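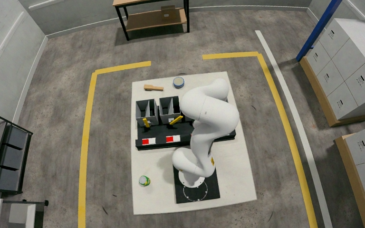 Perguntas frequentes sobre a taxa municipal de atividade comercial

Quem tem de pagar a taxa em Flestitetti?
Todos os negócios com porta aberta no concelho, e também os que trabalham a partir de casa, desde que emitam faturas com morada cá. Sabemos que isto apanha muita gente de surpresa no primeiro ano, por isso, se está a começar agora, passe pelo balcão e vemos o seu caso com calma.

Até quando posso entregar a declaração?
O prazo deste ano termina na quarta-feira, 14 de abril de 2021. O formulário está disponível desde março e pode ser entregue em papel ou pelo portal Elia - como lhe der mais jeito, o valor a pagar é o mesmo.

Quanto vou pagar?
A taxa base é de 49 euros por ano. Quem tem esplanada ou ocupa o passeio paga mais 14 euros, e as lojas do mercado Rizvi têm tabela própria, afixada à entrada.

E se me atrasar?
A coima é de 100 euros, mas, por favor, não deixe de nos contactar por causa disso! Se houve doença, mudança de morada ou uma carta que se perdeu pelo caminho, escreva-nos a explicar e junte o que tiver. A Bushra Niazi lê todos os pedidos e responde por carta.

Posso pagar em prestações?
Pode, em duas ou quatro vezes, sem juros. O pedido faz-se juntamente com a declaração, na última página, naquele quadradinho que quase toda a gente salta.

Fechei o negócio a meio do ano. Recebo alguma coisa de volta?
Recebe a parte dos meses completos que faltavam. Traga o comprovativo de cessação e o número da conta bancária - o reembolso já não é feito em cheque.

Com quem posso falar?
Com o Naveed Khattak ou a Feven Zeleke, no balcão da Rua Skevusov, todas as manhãs, ou pela extensão 3211. À segunda-feira a linha costuma estar ocupada, tenha um bocadinho de paciência connosco e volte a ligar mais perto do meio-dia.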